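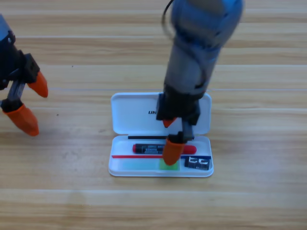
Bench notes, December 2021
Finish adhesion on the Trestley shelving samples

Carrying on from the August entry. The question is still why the water-based topcoat lifts at the ends of the shelf blanks and holds everywhere else. Michalis Rallis has the first set of panels at Clasville and has agreed to leave them alone until this set is finished, so that both can be pulled on the same tester.

Stock
All blanks cut from one delivery of pine, 540 mm long, planed on both faces. Moisture was checked with the pin meter at both ends and in the middle before anything was cut. Two blanks read high at one end and went back on the rack. They can be used for stain trials but should stay out of this series.

The end grain was left as it came off the saw on half the set and sealed on the other half with topcoat thinned with water. Sealed ends are marked S in pencil on the underside. Do not mark the end face, the pencil bleeds under the first coat and makes it hard to see where the film starts to lift.

Sanding
Faces to 180 grit on the random orbit sander, then by hand along the grain with the same grit. I had been going finer on the earlier set. Kasun Gazi thinks the finer grit closed the surface and gave the coating nothing to hold, and the pattern of failures in August fits that, except that it does not explain why the middle of each panel was fine. Worth separating the two effects. Next set should have one group sanded fine on the ends only.

Dust was vacuumed off, then wiped with a cloth barely damp with water. No tack cloth this time. The old ones leave a trace of wax and I would like that out of the picture.

Coating
Raptis satin, same can throughout, stirred for five minutes and strained. Poured off 500 ml to a clean tub and closed the can again straight away. Brushed, one direction, no back-brushing after the first minute. First coat raised the grain as expected. Left overnight, knocked back lightly by hand, second coat the next morning.

The shop was colder than I would like for the second coat. The heater on the north wall cycles off when the extractor runs and I did not catch it until the panels were already down. The can gives a minimum temperature and we were above it, but not by much. Recording it here so that a poor result is not blamed on the ends alone.

Observations before testing
Unsealed ends: film looks thin and dull, with the late wood lines standing up. Fingernail catches on them.
Sealed ends: even sheen to the corner on all but one. The odd one has a run on the underside where the sealing coat was put on too heavy.
Faces: no difference between the groups by eye or under the raking lamp.

Cross-hatch test
Cut with the multi-blade tool, new blade, light pressure. Brushed off the loose bits, tape down, rubbed with an eraser, pulled back at a low angle. Positions were the middle of the face and 5 mm in from each end. The position near the end is awkward because the tool wants to drop off the edge – clamp a scrap of the same thickness against the end and run the tool across both.

Middle of face: clean on every panel, both groups. Edges of the cuts smooth.
Near end, sealed: small flakes at the crossings on the heavy one, otherwise clean.
Near end, unsealed: flaking along the cuts on most, and on two panels whole squares came away with the tape. Bare wood underneath, no film left in the pores. So the break is between wood and coating, and the two coats are holding to each other well enough.

That last point matters more than I gave it credit for. Had the second coat gone on too cold, I would expect the break between coats. It did not happen on any panel, so the heater can probably be dropped from the list.

Reading of it so far
The end grain is drawing the water out of the first coat before the film has time to form, and this reaches a short way along the face through the open pores. Sealing slows it. It does not settle the grit question.

Stikidside want an answer on the shelf order before they cut the long lengths. I would tell them to seal the ends and leave their sanding schedule as it is for now.

To do
Repeat near-end tests after a week in the damp cabinet, same panels, opposite end.
Fine-sanded ends group, sealed and unsealed.
Weigh blanks before and after the sealing coat. Kasun has the good scale.
Get the August panels from Michalis and check whether their ends were wiped or only vacuumed. My notes do not say.
Rewire or move the heater switch.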